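Chapter 6
Rules for Shared Workspaces

In this chapter you will learn
how a work area is marked out and agreed
who may stop a machine, and when
what has to be written down after a stop

Most rules about robots were first drawn up for machines behind fences. A fence makes the question of safety fairly simple: if the gate is open, the power is off. Table-top arms are often used with people close by, so the rules have to cover speed, reach, grip force and the habits of the people in the room. 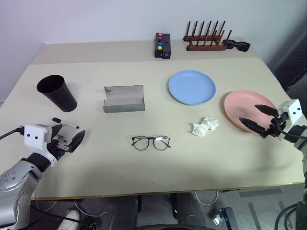
A site rule should be short enough to be read at the start of a shift. The one used at Lukumay, written by Kanokwan Ongart, fits on a single page. It names the person in charge of the stop button, sets the limits of the work area and says what may be left inside them. Loose cables are to be checked before power is switched on. Anyone may call a stop, and only the named person may restart.

Written records matter as much as the rule itself. In one year the Lukumay site logged 546 sessions and 643 stops. Alistair Forsyth, who reviewed the log, found that many entries gave no cause. The form was changed the following April, and a session can no longer be closed while the cause is blank.

Section 6.1 begins with the risk assessment, which must be finished before any limits are set.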